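Putting our equipment plan for the year in one thread, mostly so I stop answering the same question in separate emails. Small alterations and garment prep shop, two work tables, one robot arm so far.

We bought the first arm from Kistari in January. The arm was the easy line on the sheet. I knew the price, I had the quote, it came in on the quote. Everything that goes around it is where I guessed badly.

Line I forgot: the tabletop. I budgeted zero because we already had tables. Wood grain, shiny finish, strong light overhead. A wrist camera gets a big pale patch of glare right where you want to lay the work.
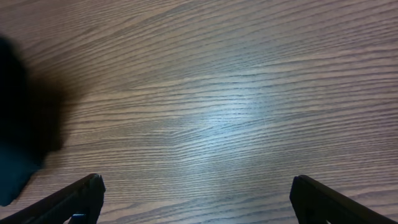

So there's now a line for matte covers, one per table, and another for moving the lights. I got a price from Trallance for diffusers and it was less than I feared. Covers first, then lights if we still need them.

Second line: fingers and pads. I put down one set. Should have been 4. Pads are a consumable, same as needles, and they belong in the monthly budget with the needles. I've moved them there.

Third line: hours. We set aside 8 days for setup and used them all before we got to trousers. Trousers are most of what we do. If your main product is soft and folds on itself, plan for that first and leave the easy stuff for later.

What we're working on now is picking up twill by the hem. Heavier cloth, a thick seam down the leg, a turned edge with a lining showing. Each of those is a different thickness to close on.
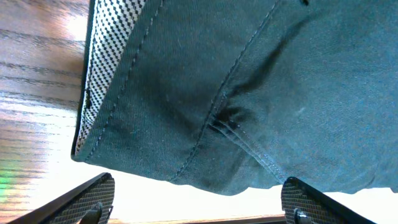 Teal twill, checked lining, gripper open just below the hem.

On the second arm: I have two quotes, one from Kistari again and one from Sotance. Sotance is cheaper up front but the service plan is separate, and the loaner unit is extra on top. Over three years they come out close.

I'm leaning toward the same make as the first. Shared spares, one set of software to learn. I'd want a better reason than the sticker price to run two kinds in a shop this size.

We run our job list in Tam and neither quote includes hooking up to it. Ask about that early. I asked late and had to go back to both of them.

My rule for the sheet now — for every 100 dollars of arm, put down another 100 for everything else. If some is left at the end of the year it goes to the second table.

Order decision is 7 weeks out. I'll add the final numbers to this thread once they're signed.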